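Elley マーカー仕分けデータ README

最終更新 2024年3月21日
管理 Hideaki Yoshida(記録・スクリプト)、Paraschiva Nedelcu(機体まわり)
対象 共同工房「Flosalow」の双腕セットアップで録った遠隔操作データ

概要

マーカーを容器に出し入れする作業を、双腕で記録したものです。エピソード数は1,702、うち失敗と判定したものが151。失敗分も消さずに同梱しています。成功だけ集めたデータで学習した方策の数字を、私はあまり信用していません。

先に断っておくと、これを使えば家でロボットが机を片付けてくれる、という話ではありません。同じ机、同じ固定カメラ、だいたい同じ昼間の光で録ったデータです。よその部屋に持っていって動くかどうかは試していませんし、期待もしていません。

中身

episodes/ 関節角、グリッパ開度、固定カメラの映像
meta/ エピソードごとの操作者、容器の種類、成否
fail/ 失敗エピソードの一覧と、分かる範囲での理由
tools/ 再生と切り出し用のスクリプト(Vamemance形式への変換を含む)

収録は20Hzです。もっと上げろという意見もありましたが、上げたところで操作者の手がそこまで速くないので据え置きました。 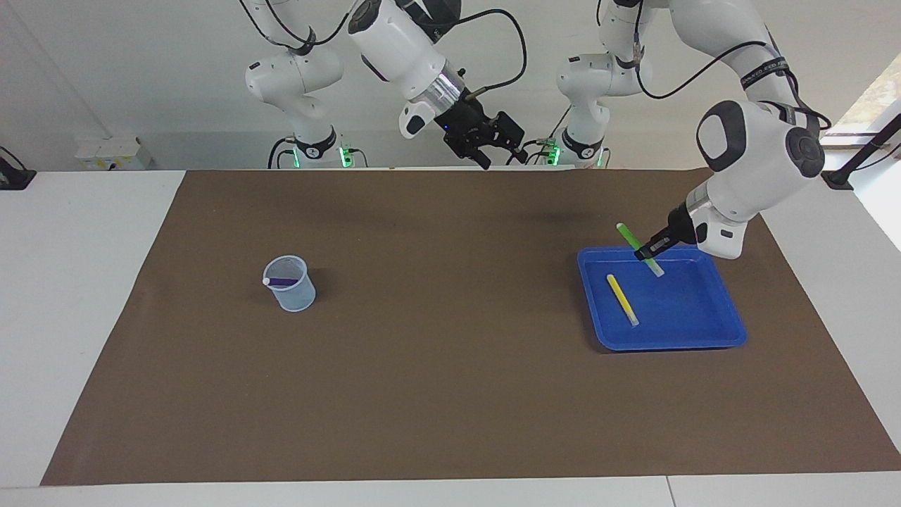
成否の判定は、正直なところ一番弱い部分です。最終状態だけを人が見て決めており、途中の掴み直しや引っかかりは点数に入っていません。ラベル付けはXimeng Guoと私の二人で分担し、割れたものは失敗側に倒しました。とくに困るのが、緑のマーカーをグリッパが挟んで青いトレイのすぐ上に構えているような瞬間です。ここだけ切り出すと、入れるところなのか出すところなのか区別がつきません。一枚絵から作業の向きを当てるモデルを評価したい人は、必ず前後のフレームを含めてください。それを省いた精度の報告は、私は読み飛ばします。

容器とマット

容器は浅いトレイと、目盛りのある半透明のカップの2種類。カップのほうは側面越しにマーカーの軸が透けるため、色で領域を切る処理が輪郭を取り違えます。不透明なものに替える案はPaora Fairweatherから出ましたが、都合のいい物だけ並べても仕方がないので残しました。

茶色のマットは白い天板の照り返し対策です。効果があったかと聞かれると、比較を取っていないので分かりません。2月分の一部はマットの位置がずれています。補正値は付けていないので、絶対座標で学習する場合はmetaの日付で除いてください。

既知の問題

・窓からの光を制御していません。同じ色のマーカーでも時間帯で画素値がかなり変わります。
・両腕とも映っていますが、片腕だけで済んでいるエピソードが多く、「双腕協調データ」と呼ぶのは言い過ぎです。
・関節角と映像の時刻合わせは手作業です。ずれが残っているものを見つけたら番号を知らせてください。
・操作者の癖が強く出ます。Jadwiga Nowickiの回は手首を大きく寝かせるので、学習と評価を操作者で分けると結果が落ちます。落ちるほうが本当の値に近いと思います。

ベースライン

Onyshchenko(工房内で書いた模倣学習の小さな実装)を回した結果がtools/baselineにあります。成功率は載せていません。試行回数が少なく、その日の照明しだいで上下する数字を表にすると、そこだけ引用されるからです。ログは全部置いてあるので、必要なら自分で数えてください。

利用について

研究と趣味の範囲では自由に使って構いません。再配布の際はfail/を外さないこと。製品の宣伝に使う場合は事前に連絡をください。たぶん断ります。

変更履歴

・fail/の理由欄を書き直し。「操作ミス」で片付けていたものを、掴み損ねと接触に分けた。
・変換スクリプトで左右の腕が入れ替わる不具合を修正。以前の版で変換した人はやり直しが必要です。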